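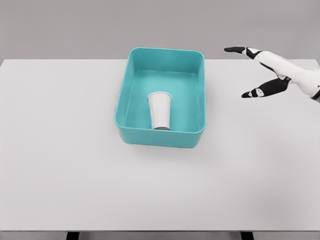
I've been meaning to answer Florin's question about clearing up after lunch, and I'll say right away that my opinion of the whole business has shifted a bit since July. I used to think the hard chores were the ones people complain about, the oven, the bathtub, that kind of thing. Now I think the hard part is the dull little stuff in between. Take the paper cup in the teal bin. It's on its side, with the mouth toward the back wall of the bin, and the hand is coming in from the right with the pointing finger straight out and the thumb angled down. You or I would drop two fingers in there without looking and be on to the next thing. For a machine there's a whole pile of decisions in it: do you go for the rim, do you pinch the cup across the body, how hard can you squeeze paper before it folds, and where does the rest of your hand go when there are walls on every side? And it's a simulated cup too, so it doesn't even have cold coffee in the bottom!

Archive | Threads | By author | By date | Search | Subscribe

Florin Bratu wrote:

> Hi all,
>
> Quick one for the people who follow this more closely than I do.
> My sister runs the canteen at Tirwood and she's been asked by the
> owners whether "a robot could do the tables" by next year. She
> asked me because I'm the one in the family with a soldering iron.
>
> What she needs done is not fancy. Cups and napkins off the tables
> and into the trash, plates into the gray tubs, tubs to the hatch,
> wipe, chairs back in. Two people do it now and they also do six
> other things while they're doing it, which I don't think the
> owners have noticed.
>
> I've seen the clips of robots folding shirts same as everybody. Is
> any of it real? Should she be telling them yes, no, or come back
> later? And if the answer is "some of it", which bits?
>
> Roxana, didn't you see one of these up close?
>
> Florin

Florin, I can't speak for Roxana (she's the one who got to visit the warehouse at Stoselent, I only got the long phone call afterward), but here's where I've landed.

Tubs to the hatch: yes, probably, today, if your sister's floor is flat and people keep their bags out of the way. A cart that drives itself from one spot to another is old news. It won't load itself, though. Somebody still has to put the tub on it, and if it's me I'd just walk the tub over.

Cups off the tables: sort of. I've been playing with the simulator on and off for months, with a lot of help from Petrică Pascu, who has a far better computer than mine and much more patience. My best setup got 1,000 tries at picking one light object out of a container. I was so pleased with the success rate that I emailed half of you about it, sorry. Then Petrică turned the cup over to the other side of the bin and made the starting position a little different each time, and my lovely number fell through the floor. It wasn't stupid about it either. It kept going for the right general area and then catching a knuckle on the wall of the bin, or nudging the cup so it rolled into a corner, and once it had rolled into the corner the thing had no idea what to do with itself. A toddler would tip the bin over. I'd love to see one tip the bin over.

I should say I'm talking about hands with fingers here. Leopold will write in to tell me a suction cup or a plain two-jaw gripper would do the job for a fraction of the money, and for one kind of cup in one kind of place he's right. But your sister's tables have cups and forks and half a sandwich and somebody's glasses on them. That's the argument for fingers, and it's a decent argument, only the fingers aren't ready.

Plates with food on them: no. I wouldn't let one near a plate of spaghetti, and wiping is worse than people think. Moving a cloth around is easy enough. Knowing the spot of jam is still there and going back for it, pressing harder this time, that's the bit I haven't seen done well anywhere outside of a very nicely edited video.

Chairs back in: I go back and forth. Catinca Jitaru says it's been done with a big slow arm on wheels and it took 7 minutes for one table. I believe her. I also think your sister's people could have done the room and had a smoke in that time.

About the clips. When you watch one, look at how messy the place is. If there's one thing on a bare white table against a bare gray wall, fine, that's how everybody starts and it's how I start too, but it tells you how the machine does on a bare white table. Then look for whether anyone's steering it from off to the side, and whether the video is sped up (there's usually a tiny "4x" in a corner). I'm not saying people cheat. I get excited by these things as much as anyone, I watched the towel one at least a dozen times!

So if I were your sister I'd tell the owners to come back in a couple of years, and in the meantime ask whether they'd pay for a decent cart and a second trash station by the door, which would save more steps than anything with a wrist. If they really want to see something, Mutton will sometimes bring a demo unit out, or they did when I last asked. Make them use her cups, on her tables, straight after lunch. Don't let anyone tidy up first.

Two things I'd like to know from the rest of you. Has anyone tried a thin cup like this on a real hand with any kind of touch sensing in the tips? In the simulator paper doesn't crumple unless you work hard to make it crumple, so I suspect I've been getting away with murder on the squeeze. And does anybody still have the settings file from the Rusu thread, the one with the friction values? My copy went with the old laptop.

Petrică, I'll have your cable back to you next time I'm over.

Cheers,
Leopold's long-suffering neighbor (you all know which one)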